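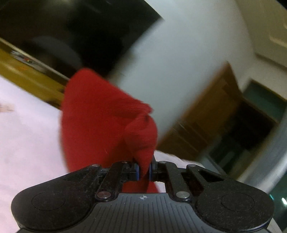 Mustdale Cloth Handling, data card

Mustdale is a set of short household recordings about loose fabric: picking up, lifting, folding, laying flat and putting away. It covers 1468 episodes recorded in living rooms and bedrooms. Items are grouped by how they behave in the air, not by what they were sold as. A soft red cloth gathered into a crumpled heap is filed under "cloth, single layer", and the label makes no claim about whether it is a towel or a knit. Color is stored in a separate field and is the plain word a person would use, so red stays red in poor light.

Version: 2
Released: 2021-01-18
Maintainer: Bilov
Annotation: Pirkus, Chu

Contents

episodes/ one folder per episode
labels/ one text file per episode, same name
items.csv item list with group, color and edge type
rooms.csv room list with surfaces and large furniture
splits/ train, validation and test lists

The validation and test lists hold 200 episodes each. Rooms are not shared between lists. Items may be.

Label fields

item: group name from items.csv
color: one word, two if the item is patterned
state_start: flat, folded, bunched, hanging
state_end: same values
surface: table, bed, floor, shelf, other
blur: none, partial, heavy

"Bunched" applies when no full edge of the cloth can be followed by eye. "Hanging" applies only when the whole item is clear of the surface. If one part is smooth and the rest is gathered, use bunched.
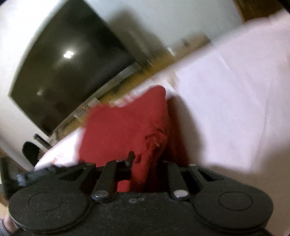
The surface field records where the cloth started. Furniture behind it, such as a television or a shelf, goes in rooms.csv and is not repeated per episode. Pale surfaces with no visible grain or weave are entered as "other" unless the room list settles the matter.

Known problems

Shadows next to dark folds were marked as cloth in 60 episodes of version 1. Pirkus redrew these in July. The old outlines are kept in labels/old/ and should not be used for training.

Chu used "folded" for any item with a visible crease. The remaining cases are listed in splits/review.txt.

Items under 20 cm on the long side are left out. Socks and gloves are therefore rare.

Changes from version 1

Added the blur field.
Merged "rag" and "towel" into "cloth, single layer".
Removed duplicate rows from items.csv.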